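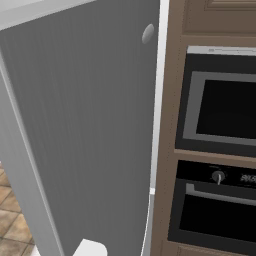
Gray door panel, vertical streaks, small oval bump near the upper right corner.

Mar 3, 2023 - Trurker build notes

Save bug first. Nosipho got it again on the Sarent map, third time. Load a save made mid-battle, hero comes back with the right army but leadership is reset to the level 1 value. So half the stacks go red and refuse orders. Looked at the save file itself, leadership is in there fine, 1,377 same as before the fight. So it's the load, not the save. Suspect the class bonus gets applied after the army check. Didn't get to the bottom of it.

Tried: swapping load order of hero and army. Fixed leadership, broke the pet. Put it back.

Gold balance. Marthinus wants the starting purse at 2,000. I had 400. Played the first island both ways. With 400 you fight the bridge trolls with archers and nothing else, and lose. With 2,000 you buy out the castle and never look at the shop again till Ji. Neither is right. Left it at 400 for now but moved the two chests closer to the dock. Marthinus to play it cold tomorow and tell me if he gets stuck.

Ji (second island): ferryman dialog loops if you turn down the quest and come back with the ring already in your bag. Added a flag. Works on a new game, old saves still loop. Not fixing old saves.

Nomier plugin - updated, pathfinding noticably better on hex edges, enemies don't walk into the swamp anymore. But ghosts now treat walls as solid?? They should pass through. Check the terrain mask, probably reset to default with the update.

Text: 322 lines still without a final edit, mostly item descriptions. Nosipho taking the weapons, I'll do scrolls and potions. Please stop calling it both "rage" and "fury", pick one. I vote rage.

Music cuts out on leaving the castle screen. Low priority.

Next:
- load order again, log every step of the hero init
- ghosts / terrain mask
- ask Marthinus about the dragon's second phase, he said September build had better timing, need the old numbers
- back up the Sarent map before touching anything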